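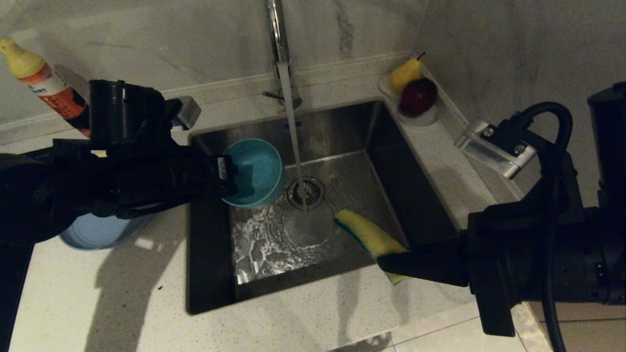
Water running at the kitchen sink.

Pillilix 3717 Under-Sink Water Filter Review

I bought the Pillilix 3717 in November, after two years of using a Flometti pitcher in the refrigerator. The pitcher did its job, but it took up half a shelf and was always empty when someone wanted a drink. I paid $84 for the filter at Fekete, with one cartridge included. Nobody gave me a discount or asked for a review.

The 3717 is an inline filter. It goes between the cold water valve and the faucet you already have, so there is no extra spout to install and no hole to drill. All of the cold water at the kitchen sink goes through it, including what you use for washing dishes. The hot side is left alone.

In the box you get the filter head, a bracket, one cartridge, two braided hoses, four screws and a plastic wrench. The instructions are a folded sheet with drawings on one side and text on the other. The drawings are good. The text has the hose directions backwards in one place, where it tells you to connect the outlet to the valve. Go by the arrow molded into the top of the filter head.

Installation

I am comfortable replacing a toilet valve and would not try much beyond that. The job took me one morning. Most of that was spent emptying the cabinet, wiping it out, and looking for my flashlight.

You close the cold valve, open the faucet to let the pressure off, and put a pan under the connection. Then you unscrew the faucet's cold line from the valve. One of the supplied hoses goes from the valve to the inlet, and the other goes from the outlet to the faucet line. The connections have rubber washers already in them. Hand tight and then a quarter turn was enough on three of the four. The fourth dripped until I took it apart and found the washer sitting crooked.

The bracket is the weak part of the kit. It is thin, and the screws are too short for a cabinet wall with any kind of liner on it. I used longer screws from the garage. The head also has to be mounted high enough to leave room below for dropping the cartridge out. The sheet shows a gap in the drawing but gives no measurement. I held the whole thing up against the wall with the cartridge in, marked a spot a hand's width above the floor of the cabinet, and it has been fine there.

If you have a garbage disposal, measure first. Mine is on the other side of the drain from the cold valve, and there was still not a lot of space left over. The hoses are stiff and do not like to bend tightly. I would have traded both of them for one that was a few inches longer.

After it is connected you are supposed to run the cold water for ten minutes. The water came out gray from carbon dust to start with, then cloudy with air, and then clear. I ran it into buckets and put it on the garden beds. There was a little more gray the next morning, so I ran it again before filling the coffee maker. 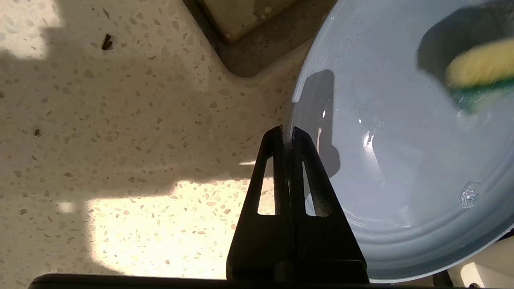 Taste was the main reason I wanted a filter at all. Our town water is safe but it has a strong chlorine smell in summer and a flat, slightly metallic taste the rest of the year. With the 3717 the smell is gone. The metallic taste is mostly gone. My husband could not tell the filtered water from the pitcher water when I poured him a glass of each, and I could not either. If you already have a pitcher that you like, do not expect the water to be better than what you have. What you are paying for is not having to fill it.

Coffee is a little better than it was with plain tap water. Tea is noticeably better, and there is less film on top of the cup.

The filter does not soften water. The box says so in small print, and I am repeating it because two people have asked me. We have moderately hard water and I still descale the kettle as often as I did before. Spots on glasses are the same as they were. It is also not meant for well water or for any water that has not been treated already, so if you have a private well you need a different product and probably a lab test first.

Flow

I was worried about this one. Filters that feed the main faucet have a reputation for slowing it down, and I fill a lot of pots. With a new cartridge I could see only a small difference with the cold side fully open. A stockpot takes a bit longer to fill than it used to. Rinsing vegetables or a mixing bowl is no different, as I never had the faucet open all the way for that.

With the handle in the middle, the mix comes out a little warmer than it did before the filter went in, so the handle now sits slightly more toward cold. It took a few days to get used to.

I do not know yet how the flow will hold up as the cartridge fills. Consolacion Samonte, my neighbor across the street, has the same model and is on her second cartridge. She told me the first one slowed down gradually over its last month and that the new one brought the flow right back.

Cartridges and cost

Replacement cartridges are $48 at Fekete. Pillilix says to change them once a year or sooner if the flow drops. There is no light or counter on the unit. I wrote the date on the cartridge with a marker, and I suggest doing that before you mount it, while you can still see what you are writing.

The old cartridge comes off with a twist and there is a shutoff in the head, so in theory you do not have to close the valve. I took mine off and put it back on to see. A few spoonfuls of water came out. I would still close the valve, and I would put a towel down. The plastic wrench is not needed unless the cartridge has been overtightened, but keep it. It hangs on one of the bracket screws.

Compared with the pitcher, the yearly cost is close to even for us. Pitcher filters were cheaper one at a time but we went through a lot of them. A smaller household that drinks less water would probably spend less by staying with a pitcher.

I also looked at the Ballivora, which has its own small spout and only filters what you draw from that. The cartridge should last longer that way, because dishwater is not going through it. It costs more and needs a hole in the counter or the sink. I did not want to drill, so I did not go any further with it. If your sink already has a spare hole from an old sprayer or soap pump, I would look at it seriously.

Leaks

None so far, apart from the crooked washer. I kept a dry paper towel under the connections for the first week and checked it each night, and I left it there afterward. It is an easy thing to do and you will see a drip long before it gets into the cabinet floor.

Would I buy it again? Yes, at this price, and I would buy longer screws on the same trip. The bracket needs to be heavier and someone should correct the instruction sheet. The filter itself has done what I wanted.

Pauline Pickering

Comments

Rodel Enriquez
Thanks for the note about the screws. Same problem with mine, the bracket came right off the wall when I pushed the cartridge in. Does yours make a knocking noise when you shut the faucet off fast?

Pauline Pickering
Rodel – no knocking on mine. Check that the hoses aren't touching the cabinet wall.

Yu-na Seok
We rent, so I asked the landlord first and he was fine with it because nothing gets drilled except the bracket. I ended up standing it on the cabinet floor and not using the bracket at all. Works OK, it just tips over if you bump it.

Benjie Fajardo
I have the Ballivora and the little spout is slow. Fine for a glass, annoying for a pot of pasta. Water tastes good though.

Review posted Sun 3 February. Text and photos copyright Pauline Pickering.
Contact | Back to top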